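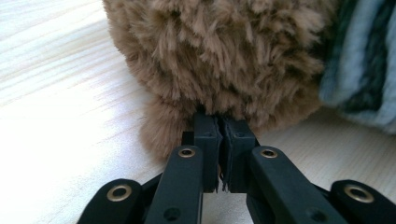

According to Nandini Kotian, the hard part of picking up soft goods is knowing when to stop closing the fingers, and most of the published work before Melta left that question to the motor controller. Her remark, made in a review of the method, is often used to introduce it.

Melta is a method for teaching robots to grasp soft and furry objects from demonstrations recorded with a hand-held gripper. It was developed at the Worku laboratory in Mornley by a group led by Mitiku Yilma. The first report was released on January 1, 2024, and a revised version followed in August.

Method

A person holds the gripper and uses it to pick up and move objects on a table. A camera fixed to the tool records the view of the two fingers and whatever lies between them. No robot arm is needed at this stage. The recordings are later used to train a policy that runs on an arm fitted with the same fingers.

Long pile causes trouble for earlier methods in this family. The fingers may close on loose fibers while the body of the object stays on the table, and from the camera the two cases can look much alike. Melta handles this by splitting each demonstration at the moment of closing. One part of the network predicts how the hand should move. A second part looks at a short run of images after the fingers close and judges whether the object is moving with them. If it is not, the policy opens the fingers and tries again from a lower position — up to 8 times before it gives up.

Training data

The original set holds 1000 demonstrations with plush toys, knitted items and fleece. A further 346 were added for the revised version, mostly of objects lying against other fabric, where the edge between the two is hard to find. Demonstrations in which the grasp slipped were kept and labeled as such.

Results

The authors reported fewer empty lifts than with a policy trained on the same recordings without the second part. The gain was largest on long fur and small on flat cloth. Retries made the policy slower, and on short-haired toys the added time brought little benefit.

Later work

Two follow-up projects have used the method. Britent, a sorting system for used toys, replaced the finger pads with wider ones and retrained only the second part of the network. The other, also at Mornley, applied it to folded blankets and found that the retry step often disturbed the fold.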